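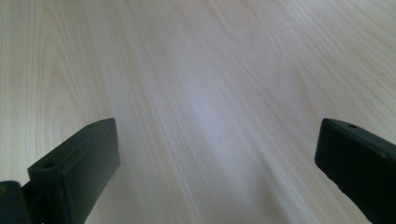 We use cookies to remember your basket and see which pages get read. Accept | Settings

The Sowa Circus Route Books, complete reprint in three volumes
Edited by Weronika Domański
Prarner Press

Print this page | E-mail to a friend

If you have ever picked up an old circus route book at a flea market, you know how quickly an afternoon can go. They were made for the performers and crew as a keepsake of the season, and they put down everything: the towns, the weather, who fell ill, which lion tamer married which bareback rider, and how many miles it was to the next lot (usually over a bad road, and usually in the rain).

The Sowa Circus kept its books going for 21 seasons, and we are so pleased to have all of them back in print at last. Weronika Domański first came across a single volume in her grandmother's house in Livov and spent years tracking down the rest, the last of them in a church hall in Drustthorpe, where it had been filed with the hymn sheets. She has written a long introduction, and notes wherever the slang gets too thick to follow – and it does get thick, especially when the cooks are talking about the band. 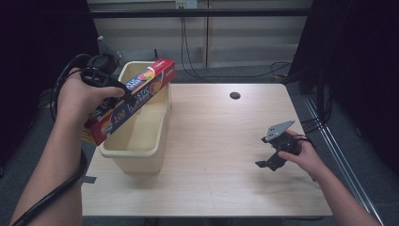 Cream-colored bin on a light tabletop.

Across the set you'll find 2,322 performances listed by town, with the order of acts wherever it was written down. There are contortionists, a family of jugglers, a strongman who was also the company's dentist, and a good deal about elephants and mud. Our own favorite is the winter chapter in the second volume, when the whole show was snowed in and the clowns put on a very serious play for the farmers.

The paper is a soft off-white and the type has been reset a little larger than the original, which our older readers asked for and we were happy to do. Each volume lies open nicely once you have read a few chapters. The index of performers takes up most of the third volume, so if you think you have a trapeze artist somewhere in the family, that is the place to start.

Details
Format: 3 volumes, cloth, in a slipcase
Pages: 732 in all
Language: English, with the Polish song lyrics kept alongside
Shipping: please allow up to 3 weeks
Next printing: June

Volumes are not sold separately, but a damaged one can be replaced – just write to us and tell us which.

Recently added
Songs from the Sowa Bandwagon (sheet music)
Posters of the Livov Winter Circus
A Clown's Letters Home
The Drustthorpe Fair, A Picture History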